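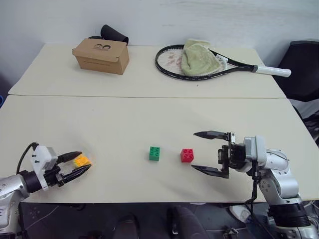 Teaching resources > Robotics short course > Kit reviews

Print this page | E-mail this page

Handout 2: Is the Tomier worth the money?

7/28/23

I promised I'd write up my notes on the Tomier kit for anyone who missed the session or couldn't read my handwriting on the board (sorry, I know). The short version is that I like it, I'd buy it again, and there are a couple of things I'd want fixed before I let a first-year group loose on it.

What you get

Tomier is the two-armed bench kit sold by Jolletti. Two arms, a two-fingered gripper on each, brackets, cables and the Postia software on a licence for one year. The education price is 1239 for the term, on hire, and you can put that towards buying the kit if you decide by the end of July. Jolletti also sell a service plan called Semwal, and I'll come to that.

You don't need special furniture. Two ordinary tables end to end will do, and toy building bricks are all I'd start with: red, green and yellow, the little ones with studs on top. They're cheap, they're all nearly the same size and you can tell them apart across a room. Do leave a decent gap between them. I had mine much too close together at first and the fingers kept knocking the neighbour over!

The brick exercise

This is the one you'll be doing for your coursework, so have a proper read. One arm picks up a brick and holds it over the table. The other arm goes for a second brick, with its gripper opened wide before it gets anywhere near. Then you work out where each should be put down so that neither arm has to reach across the other.

Please open the gripper early. I can't say this enough. If you open it late, one finger lands on top of the brick and you'll spend your afternoon picking bits up off the floor. Line the fingers up so there's one on either side, come in slowly, then close.

Each group does 50 pick-ups and writes down every miss, including the embarrassing ones. I'd much rather read an untidy log than a perfect one.

What I liked

Postia is lovely to use. You move an arm, save the position, give it a name, and it's there when you come back. The grippers are gentler than I expected too, and I didn't mark a single brick. The screws on the housing are easy to get at, which I was very glad of in week one.

What I didn't

Cables. There are a lot of them and the clips supplied are flimsy, so I bought my own. Plan your cable runs before you fix the arms down, and keep your chair legs clear of them. The manual is thin on this and plain wrong about which bracket goes on first (it's the one nearest the wrist, whatever page 2 tells you).

Semwal gets you a replacement gripper by post and a phone line. I rang it once and they were friendly but slow. For a single term I'd skip it; for a full year, probably get it.

Before next time

Read the Postia quick guide, bring your log sheet, and have a think about which arm should go first and why. We'll compare answers.

Contact the course office | Copyright Robotics Short Course | Back to top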